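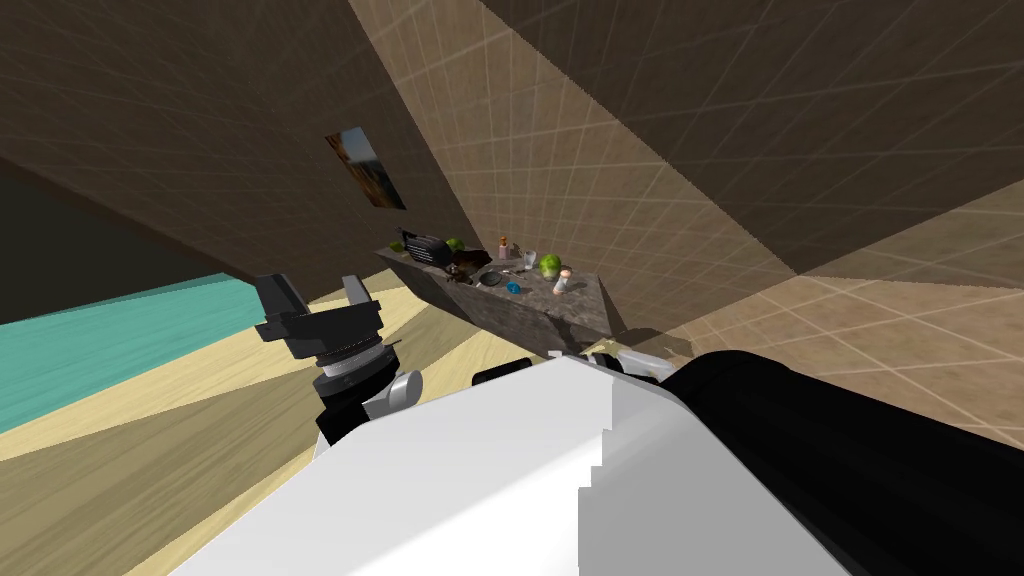

Why do people keep a frying pan after they have stopped liking it?

Mostly they keep it out of habit. In our survey the common pattern was that a replacement had been bought, the old pan had gone to the back of the cabinet, and it was still used when the newer one was dirty.

Papers > Household Goods > Keeping and Discarding > Section 5

September 2020
Fitriani Yusof

5. Keeping, Replacing and Discarding Cookware

5.1 Background to this section

The earlier sections dealt with what households in Plarevbridge own. This section deals with what happens to those goods once they are owned. We use the frying pan as the main case. Nearly every household has one, it is used often, it wears in ways the owner can see, and it is cheap enough that replacing it is rarely discussed by the household as a whole. Larger goods such as stoves and refrigerators follow a different path, usually tied to a move or a repair bill, and are treated in Section 6.

The data come from the Nivik household survey, which reached 3,530 households. The cookware module had 15 questions. It was answered by the person who did most of the cooking, as named by the household. Where two people said they cooked equally, the one who opened the form answered it. This probably favors younger respondents, and we return to the point in 5.4.

We did not ask for receipts or purchase dates. In the March pilot people were asked when they had bought each pan, and the answers were poor. Many respondents gave the year they moved in. Others left the item blank and wrote that the pan had come from a parent or a former roommate. The final form asked only whether the pan was already in the home when the household was formed.

5.2 What counts as worn

Respondents were asked to say in their own words what made them think of a pan as worn. We sorted the answers by hand. The largest group named food sticking. The next group named the look of the cooking surface, using words such as scratched, patchy, gray, dull and stained. A smaller group named the handle, either because it had come loose or because it got too warm to hold. Warping came up almost entirely among people with flat electric burners.

Looks and performance were often mixed together in a single answer. One respondent wrote, "It looks bad so I assume it cooks bad." Another described a pan as ruined and, later on the same form, listed it as the one used every morning for eggs. We coded such answers under both headings. A mark on a cooking surface can be residue, a scratch, or a change of color from heat, and owners do not always tell these apart. For this reason we treat "worn" as the owner's judgment throughout and make no claim about the true state of the coating.

Figure 2. Computer rendering of a dark, round frying pan with a long blue handle, from above. The cooking surface has faint lighter scuff marks and a darker streak running across it.

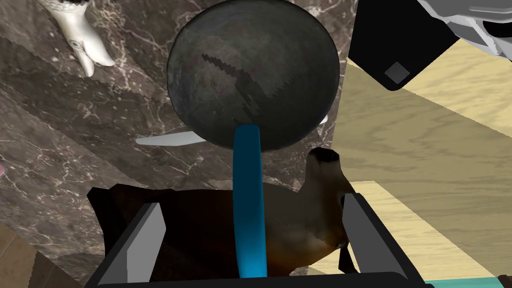 Owners who named looks as the main sign of wear were more likely to have bought a second pan while keeping the first. Owners who named sticking were more likely to have thrown the first one out. The difference held for renters and for owners of their homes. It was weaker in households with children, where the number of pans in use was higher to begin with and an older one was often set aside for a single task, such as pancakes or browning meat.

5.3 Where the old pan goes

Earlier work on the keeping of household goods, in particular the Vullness study of closets and garages, describes a waiting period between the end of regular use and disposal. The owner moves the object to a less handy place and makes no decision about it. We found the same thing for pans, with one change. A pan in the back of a cabinet is still in the kitchen and can be pulled forward at any time. Several respondents had done this when guests came or when the dishwasher was running.

Moving house was the event most often linked to disposal. People who had packed a kitchen recently reported fewer unused pans than people who had stayed put. Giving pans away was less common than we expected. Respondents said they would not offer a used pan to a friend, and some believed that thrift stores would refuse it. The Wibisono thrift store, the only large one in Plarevbridge, accepts pans in any condition and sends the unsold ones for scrap metal. Few respondents knew this.

Storage space mattered less than the pilot had suggested. Households with small kitchens kept old pans nearly as often as those with large ones, but they stacked them. Stacking brought its own complaint, that the upper pan scratched the lower one. A few respondents put a paper towel or a pot holder between them.
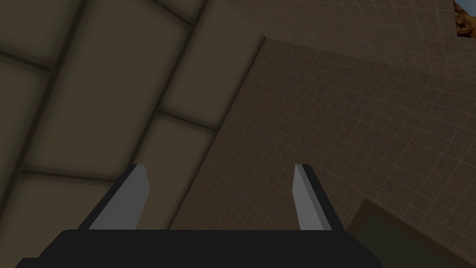

There was also a group who did not replace pans at all in the sense used here. They owned cast iron or plain steel, and they described a bad surface as a job to be done. Their answers to the question on wear were longer than the rest and often included directions for scrubbing and oiling. We kept these households in the sample but left them out of the comparison in 5.2, where the wording of the question assumed that wear was permanent.

5.4 Limits

The module relied on what people said about their own kitchens, and no one visited the homes. Respondents may have forgotten pans stored out of sight, which would make our account of old pans too low. The rule on who filled in the form in shared kitchens also matters. Roommates often own their pans separately, and the person answering may not have known which ones the others still used. A later round of the survey will ask each adult to answer alone.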